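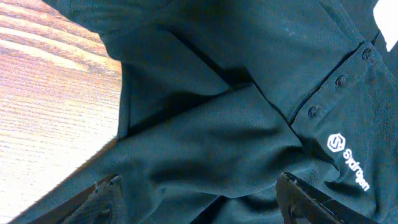
Dunkelgrünes Poloshirt mit weißem Logo auf der Brust

Drucken | Per E-Mail versenden
April, eingestellt von Ecaterina Sârbu

Protokoll der Arbeitsgruppe Kleiderkammer Fuvatby

Beginn: 18:30 Uhr
Anwesend: Ute Wunderlich (Leitung), Gheorghița Furtună, Yuk-lan Yang, Horațiu Lungu, Ecaterina Sârbu (Protokoll)
Entschuldigt: niemand

TOP 1: Protokoll der letzten Sitzung

Ohne Änderungen angenommen. Horațiu weist darauf hin, dass der Punkt »Bügelbretter« noch offen ist. Er nimmt ihn unter TOP 5 wieder auf.

TOP 2: Polohemden und andere Oberteile mit Firmenlogo

Der Punkt, auf den sich alle gefreut haben! Gheorghița stellt vor, wie sie die Oberteile mit Aufdruck oder Stickerei künftig sortieren möchte. Als Anschauungsstück dient das grüne Poloshirt mit dem Schriftzug »Sydrogen« und dem sechseckigen Zeichen daneben. Die Farbe findet großen Anklang, ein richtig schönes Flaschengrün, und Yuk-lan lobt besonders, dass die Knöpfe fast denselben Ton haben wie der Stoff. Das sieht man bei Arbeitskleidung selten so stimmig.

Diskutiert wird, ob Stücke mit Firmenlogo überhaupt auf die normale Stange gehören. Ute war bisher dagegen und hat sie immer in die Kiste für Werkstatt und Garten gelegt. Yuk-lan hält das für viel zu schade: Gerade Poloshirts werden bei uns ständig gefragt, auch von jungen Leuten, und ein kleines Logo auf der Brust stört die wenigsten. Horațiu erzählt, dass er selbst seit Jahren ein Hemd der Firma Marinescu trägt und damit sogar auf einer Hochzeit war (unter der Jacke).

Nach einer lebhaften Runde einigt man sich:

- Gut erhaltene Poloshirts mit Logo kommen ab sofort auf die Stange, nach Größe und innerhalb der Größe nach Farbe.
- Vor dem Einhängen Knopfleiste schließen, Kragen glattstreichen, Nähte prüfen.
- Logos werden weder abgetrennt noch überklebt. Der Versuch mit dem Nahttrenner im Winter hat zwei gute Shirts gekostet.
- Uniformteile von Behörden und Rettungsdiensten nehmen wir weiterhin nicht an.

Abstimmung: 5 dafür, keine Gegenstimme. Auch Ute hat sich überzeugen lassen, was mit Applaus quittiert wird.

TOP 3: Falten

Yuk-lan führt am Sortiertisch ihre Falttechnik für Poloshirts vor. Hemd mit der Brust nach unten, Ärmel nach hinten, beide Seiten zur Mitte, dann von unten zweimal umschlagen, sodass der Kragen oben liegt. Alle probieren mit. Die Stapel werden damit wirklich wunderbar gleichmäßig, und der Kragen knickt nicht mehr um! Bei Piqué lohnt es sich, den Stoff vorher kurz mit der flachen Hand auszustreichen, weil sich Falten sonst festdrücken.

Horațiu fragt, ob das auch mit Langarm geht. Es geht, die Ärmel werden dann einmal mehr geknickt. Yuk-lan schreibt die Schritte auf und hängt das Blatt neben das Regal.

TOP 4: Zahlen und Lagerstand

Ecaterina berichtet aus der Liste. Im ersten Quartal wurden 1.012 Teile angenommen und 900 ausgegeben. Das ist das beste Ergebnis, seit wir die Liste führen, und die Freude darüber ist groß. Am meisten gingen Kinderhosen und T-Shirts weg, bei den Wintermänteln ist dagegen noch einiges übrig. Die Mäntel wandern in die blauen Säcke und kommen im Herbst zurück.

Rückfrage von Gheorghița: Werden einzelne Handschuhe mitgezählt? Antwort: nein, nur Paare.

TOP 5: Anschaffungen

Die Bügelbretter: Das alte wackelt weiterhin. Horațiu hat zwei Modelle verglichen, eines von Plokutis und eines von Omier. Beide machen einen ordentlichen Eindruck, das von Omier lässt sich höher stellen, was für Ute wichtig ist. Beschlossen wird, 2 Stück von Omier zu bestellen. Horațiu übernimmt das und fragt gleich nach passenden Bezügen.

Kleiderbügel: Es fehlen vor allem breite Bügel für Hemden und Polos. Gheorghița startet einen Aufruf im Gemeindebrief. Drahtbügel bitte nicht, die beulen an der Schulter aus.

Größenringe für die Stange: XL und XXL sind verschwunden. Ute bastelt neue aus Karton.

TOP 6: Verschiedenes

Yuk-lan schlägt einen Tauschnachmittag nur für Oberteile vor, mit Kaffee und einem Nähtisch, an dem lose Knöpfe gleich angenäht werden. Die Idee wird begeistert aufgenommen. Gheorghița bringt ihre Knopfsammlung mit, Ecaterina kümmert sich um einen Aushang. Der Termin wird per Rundmail abgestimmt.

Der Schlüssel für den hinteren Schrank hängt jetzt am Haken links neben der Tür. Bitte auch wieder dorthin.

Ute bedankt sich bei allen für die gute Stimmung und für den Mohnkuchen (Rezept bei Gheorghița).

Ende: 20:10 Uhr
Für das Protokoll: Ecaterina Sârbu

Drucken | Per E-Mail versenden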